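The case for a drawer of boring bags

By Hazel Okafor

My local grocery store stopped giving out free produce bags in April, and people have been arguing about it at the register ever since. I've listened to a lot of this, because the line is slow now. One side says the store is saving the planet. The other side says the store is saving money. I think both are probably right, and I don't much care which came first.

What bothers me is what the store put in place of the free bags. There is now a rack by the onions with a set of mesh bags on it, sold under the name Phromma, at 27 dollars for a set of 8. They have little wooden toggles and a card telling you how to wash them. Next to them is a lidded tub from Otora that folds flat and costs nearly as much. I have no complaint about how either one is made. I bought the mesh bags and I use them. But I already owned something that did the same job, and so did nearly everyone in that line.

We have come to treat using less as a kind of shopping. You decide to throw away less plastic, and the first thing you do is buy something. Then you throw out what you had, because it doesn't match the new plan. My neighbor Kevin Ó Ceallaigh cleared out his whole kitchen this way last spring. He put perfectly good plastic tubs at the curb and replaced them with glass. The glass is nice. It's also heavy, and two of the lids have already cracked.

The plastic was already made. Putting it at the curb didn't unmake it. If you have a container and it still closes, the least wasteful thing you can do is go on using it until it doesn't.

I feel this most strongly about zipper bags. They get sold as throwaway items and treated that way, and most of them could do a good deal more work than they get. A bag that held crackers can hold crackers again. Turn it inside out, wash it with the dishes, stand it over a glass to dry. I have some that have been through the freezer more times than I could tell you.

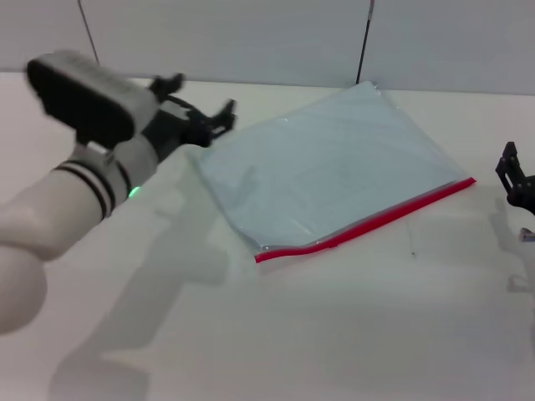
A zipper bag with a red seal, laid flat on a white table.

There are limits, and people who write about saving things tend to skip them. I don't reuse a bag that has held raw meat or fish. I don't reuse one that smells, or one where the zipper has started to gap at one end. Seung-woo Sun, who read a draft of this, told me his mother washed everything, chicken bags included, and the family lived. I still wouldn't do it.

The other objection I hear is time. Tín Vương works nights and has two small kids, and when I brought this up at a cookout he said that washing bags was a hobby for people with quiet evenings. I think that's a fair point. A wet bag on the counter is one more thing to deal with, and a person who is worn out shouldn't be made to feel bad over it. I'd only say that the mesh bags need washing too, and so does the folding tub, and the card on the rack doesn't mention anybody's evenings.

What I'd like from the store is pretty modest. Let people bring whatever bag they have, including an old one with someone else's name on it, and don't make the cashier look it over. Put the scale where shoppers can reach it, so that the weight of the bag can be taken off first. And move the rack of new bags away from the onions - to the kitchen aisle, say, with the foil and the dish towels, where people who need one can find it.

I sent that list to the manager on 2nd August. She wrote back that the scale was possible and the rack was not up to her.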